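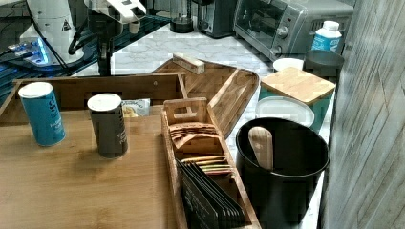

*Fig. 4. Long organizer box with packets and tea bags, set out among the canisters and trays.*

## 3. Setting up the tea and packet station

By now you have your Clulter organizer box out of its wrapping and wiped down (section 2), and you are probably itching to fill it. Go ahead and make yourself a drink first if you like, since you'll be handling every tea bag in the house over the next little while and it does tend to make a person thirsty!

### 3.1 Filling the long box

1. Clear a stretch of counter a bit longer than the box. A cutting board makes a good parking spot for canisters while you work.
2. Gather all your tea bags, sugar sticks, drink mixes and sauce packets into one pile. Look in the drawers too, and in the bottom of the lunch bag.
3. Take out anything torn, sticky or past its date.
4. Sort what's left by size first and by flavor second. It feels backward, I know, but tall envelopes hide short ones, and you'll lose sight of the chamomile by the weekend.
5. Stand the thin tea envelopes upright in a row, labels facing the way you'll be reading them.
6. Put small paper packets at one end, fanned a little so that you can pinch one out with two fingers.
7. Slide the box back and forth once. If the envelopes flop over, add a few more or tuck a small block behind the last one.

> **Note:** Leave a finger's width free in each group. Zohreh Pakzad, who tested the first boxes in her own kitchen through a very busy December, packed hers so tightly that the envelopes creased when she pulled them out, and she has asked us ever since to put this in the manual.

> **Caution:** Lift a full box with two hands, one of them underneath. The cut-out handle is handy for sliding the box toward you, but please don't carry a full one by it.

### 3.2 Using the serving tray

The tray is for whatever you're about to drink, and it works best when it stays nearly bare between times. Matvii Lysenko keeps his whole sugar supply on his and is perfectly happy, so do as you please, but the steps below assume you want room for cups.

1. Set the tray on a flat part of the counter, away from the edge.
2. Move a few packets over from the long box, just enough for the day.
3. Keep the raised rim clear so that you can get a good grip.
4. At night, put the leftovers back in their row and shake any crumbs or spilled sugar into the sink.
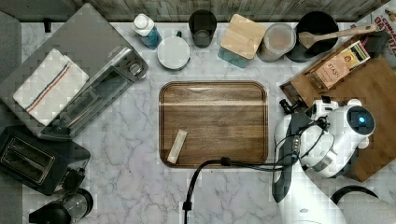

**Can I wash the wooden tray in the dishwasher?**

Please wash it by hand. Use a soft cloth, warm water and a drop of dish soap, then dry it right away and stand it on its side until the rim has aired out. Long soaks and hot drying cycles can warp the wood.

### 3.3 Canisters and loose ends

1. Keep loose tea, powders and anything that smells strongly in canisters with a lid that closes properly.
2. Label the side of each canister as well as the lid. Lids wander.
3. Stand the ones you reach for daily in front, and let the baking things go to the back.
4. Leave space around a toaster or toaster oven, following the distance given in its own instructions.

> **Caution:** Don't park wooden trays, paper packets or dish towels on top of a toaster oven, even for a minute while you wipe the counter. Always let the oven cool down before you clean near it.

Refill the box whenever a row starts to lean. For oiling the wood, see section 4.

*Text: Theresia Bühler. Last revised Wednesday, March 12, 2025.*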